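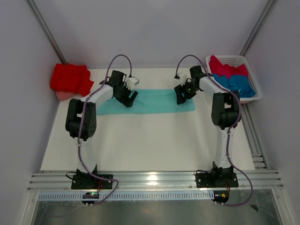

2024-07-07

I have now spent more of my adult life looking after the cables on the folding cell than I spent revising for my finals, and I suspect the cables got the better deal.

For anyone new: I'm the person at the Fellham workshop who keeps cell 4 alive. It has two arms on a rail, a white table, a basket, and a supply of cheap clothes in colours no one would willingly wear. Shireen Chauke writes the software that decides what the arms do. I do everything that involves a hex key, and I also do the laundry, which wasn't in the job advert.

Last month the left arm developed what Shireen called "a personality". It would go down for a corner of cloth, close very nicely on the air just above it, and carry the air off with great care. The right arm, same parts and same code, was fine. We had the usual polite discussion about whether this was hardware or software, conducted over two days and most of a packet of ginger nuts.

It was hardware. (I'm recording that here because I've been made to buy the biscuits either way.)

The culprit was the camera mount on the wrist. It's a little white bracket held on by small screws, and one of them had backed out by perhaps half a turn. That's enough. The camera tips forward a hair, the table seems to be slightly higher than it is, and the gripper stops short. You can't see it by looking. You can feel it if you take the bracket between finger and thumb and waggle, so waggling is now the first line on my checklist.

Why the screw backed out is the more annoying question, and I think the answer is the cable. Ours come off the camera in a tall arch, then run down the forearm, over the elbow, along the lower link and round in a loop by the base. The arch looks generous, even a bit showy. When I rebuilt the cell in December I made it shorter because it looked untidy, and I was pleased with myself for a good six months. A short arch tugs on the mount every time the wrist rolls. Do that for 2,791 cycles, which is what the log said when I pulled it, and the screw gets the message.

So, the repair, for my own future benefit and for Annatjie Naidoo, who has a twin of this cell over at Brulldale and will be emailing me about it by autumn:

- Power off and let the arms down by hand. They drop. They will drop on your knuckles if you let them.
- Cut every cable tie on the forearm and start again. Trying to save the old ones cost me an hour and a fingernail.
- Take the bracket off, clean the threads, put it back with a dab of threadlock. A dab. I once used a blob on a Pretorius bracket and it's still on there, and will be when the sun goes out.
- Give the arch 70 mm more slack than you think is decent.
- Roll the wrist to both ends of its travel with the power still off, watching the cable and not the wrist.
- Same again on the other arm, even if it's behaving.

I skipped that last one the first time. Annatjie would like it noted that she told me not to.

After that comes the calibration, about which I have little to say except that it involves a printed board, a flat table, and me standing very still with my arms folded so that I can't be accused of leaning on anything. Then the fingers. I wipe the pads with a damp cloth and close them on a strip of paper. If the paper slides out when I pull, the pads need doing again. If it tears, they're fine and I need more paper.
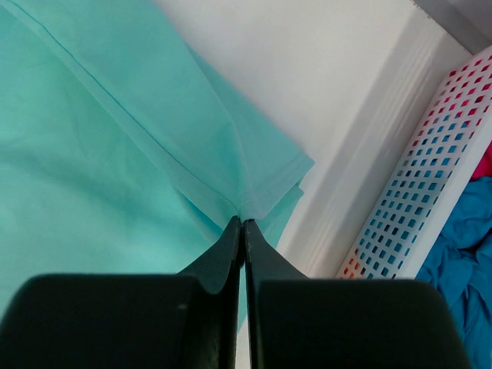

For testing I always go back to the turquoise one. It's thin, it creases if you breathe near it, and the hems like to lie on top of one another so that the gripper has several layers to argue with. The red stuff is easy by comparison. If a freshly serviced arm can cope with turquoise, I sign the sheet and go and find some lunch.

I'd asked Shireen for 300 picks overnight before I'd put the cell back in the rota, and she said that was excessive, and I said so was two days of being told it was hardware. She set it going. In the morning there was one fault in the log, at some ungodly hour, and it was on the right arm. Loose tie on the elbow. Mine, from December.

Other bits, while I have the notebook open:

The slotted trunking under the front rail is meant to hold wiring. Most of the wiring at the front of our cell has not been informed of this. I've ordered longer leads from Gekar so the boards at either end can sit somewhere more sensible, and when they come I'll do the whole front in one go and post the result if I'm not ashamed of it.

Do wipe under the rail as well as the table. I keep finding offcuts of cable tie down there, and every one of them was snipped by me.

The basket wants a proper stop. It gets nudged a little each time someone refills it, and by the end of a week it's at a jaunty angle over the side of the table. Shireen reckons the arms ought to manage wherever it ends up. I reckon two bolts and a bit of angle. We'll be needing more ginger nuts.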